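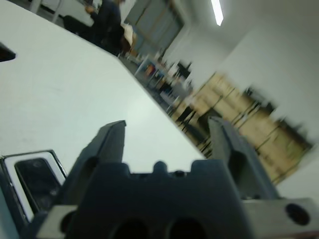

I'm collecting the plain old words people around Gurnley use for ordinary stuff, and I need more talkers! I don't mean rare words, or the ones your great-aunt saved for company (although I'll take those too). I mean whatever comes out of your mouth when you're up a ladder and want somebody to hand you a thing. Take the light gray metal bracket at the lower right, the one with the round hole near its end. I say bracket. My father would have said strap, and a man from over in Mestine told me it was a "hanger" and looked at me like I'd grown up on the moon. All three are going in the book.

The book is the Gurnley Word List, which Sipho Nkosi and I have been putting together in our off hours. So far 418 people have sat down with us and we have 1,420 words on cards, plus a shoebox of ones we can't spell. We'd like to hear from 200 more of you before we start typing it all up.

Right now we're short on people who grew up on the Mestine side of the river, and on anybody under 30. If you're both of those, please, please write to me.
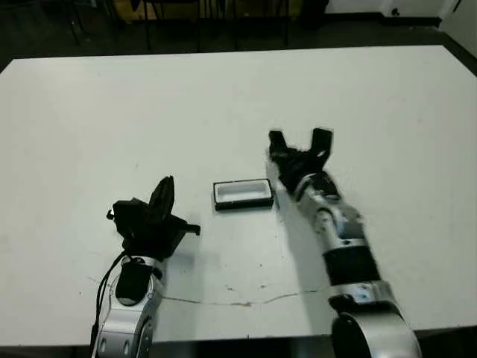
What you'd be doing

Mostly talking. You come in, we get you a coffee, and Sipho or I ask what you call things -- the strip of grass by the curb, the end of a loaf, the bug that rolls up when you poke it. Then we let you wander off the subject for a while, and I get my best words that way. One woman came in to tell us about pie crust and left us eleven different names for mud.

It takes an hour, sometimes longer if you and Sipho get going on fishing. We record the sound so I can check my notes later. You can ask us to leave out any part of it, and your name only goes in the book if you want it there.
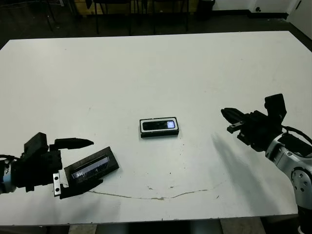 You don't need to have lived here all your life. Folks who moved in as grown-ups are wonderful at this, because they remember which words tripped them up. Kids are welcome from age ten with a parent in the room (the parent has to stay quiet, and that's harder than you'd think).

We can't pay, I'm sorry to say. You do get a copy of the book and my real gratitude. If getting to us is a problem, tell me and we'll come to you or do it by phone.

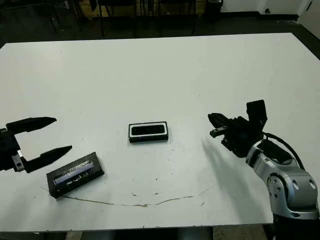

Last changed: August

How to sign up

Email or leave a message for me, Busisiwe, at the Van Wyk Reading Room on Pavitz Street. Tell me where you grew up, where you live now, and what time of day suits you. We start at 9:30 a.m. and the last talk of the day begins at 4 p.m.

And give me one word to start with! Any word that somebody from out of town has asked you to repeat. I read every one, and I'll write back even if it takes me a week or two.

Contact: Busisiwe Adams, Van Wyk Reading Room, Pavitz Street, Gurnley | © Gurnley Word List | Back to top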